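Home | Sites | Staff notices | Automation FAQ | Contact

Automation at Larnura: questions from bench staff
Reading time: 2 min

Noemi Palumbo and Gualtiero Zanetti collected these in February. Answers are by the process group.

What does the arm do at the handling station?
It picks up a part, turns it and sets it down for the next operation. The gripper finger with the blue light strip slides on a perforated metal bar, so the opening can be changed to suit the part. White blocks with a short grey peg are handled this way. 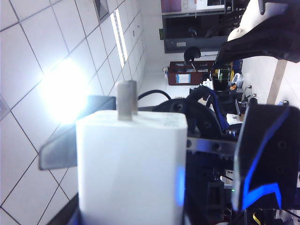

Does this replace bench jobs?
No post is removed at the Pagano site. Of the 50 people on the benches, 35 will have station duty added to their rota. Loading, checking and rework stay manual.

Will I be expected to program it?
No. Operators start, pause and clear faults. Changes to paths or grip force go to Aldana Garrido, who keeps the change log.

What training is given?
Two sessions, both in paid hours. The first covers stops and restarts, the second covers part changes. Sign-off is by Pierina Serra.

Can I reach in while the arm is moving?
Not in automatic mode. In teaching mode the arm runs at reduced speed and one trained person may work close to it, with the stop button in hand. Large white parts need the most care, as a corner can travel further than the gripper does.
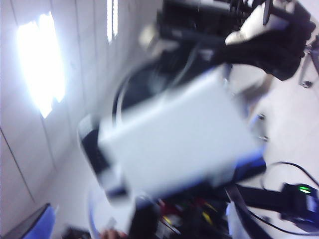 A second person may stand by but must not give the controls any input. If the part slips, press stop and let it fall — do not try to catch it.

Who do I ring about a fault?
Extension 261, day shift. On nights, leave the station stopped and fill in the Didov sheet.

Contact: Process Group, Larnura | © Larnura | Back to top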